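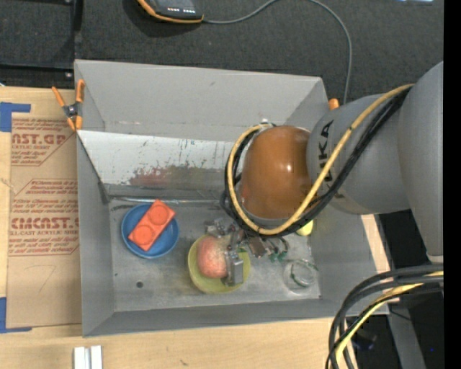
The bin had come from the Kuhlmann cannery at Susville, bought in 2001 when the line closed. Ekkachai Rattanakul kept the receipt in an envelope with the key to a padlock he no longer owned. The receipt gave the item as one bin, metal, open, used.

At 5 in the morning he started the inventory. The house at Skovasano had to be cleared by the end of September, and his sister had sent a form with 35 lines on it. Line 1 was the kitchen table. Line 2 was the bin. He wrote: gray, low at the front, high and sloped at the back. Floor scuffed. Stain on the rear panel, reddish brown, origin unknown.

He considered the last two words. Their mother had ripened fruit in the bin for nearly 15 years, and had also mixed floor paint in it once. Either would account for the stain. He left the entry as it stood.

Line 3 was bowls. The yellow-green one was for fruit and had always been for fruit. The blue one was for whatever was found on the floor at the end of the day: buttons, a fuse, an orange-red block from a toy set whose other parts had gone to Clirkadine with his cousins. The form asked for condition and value. He entered "good" twice and put a dash under value — the form accepted dashes.

There was a column for contents. He wrote "fruit" beside the first bowl and "block" beside the second. Then he crossed out "block," wrote "one toy, incomplete," and under the heading for the person claiming the item he put his own name.

Line 4 was chairs.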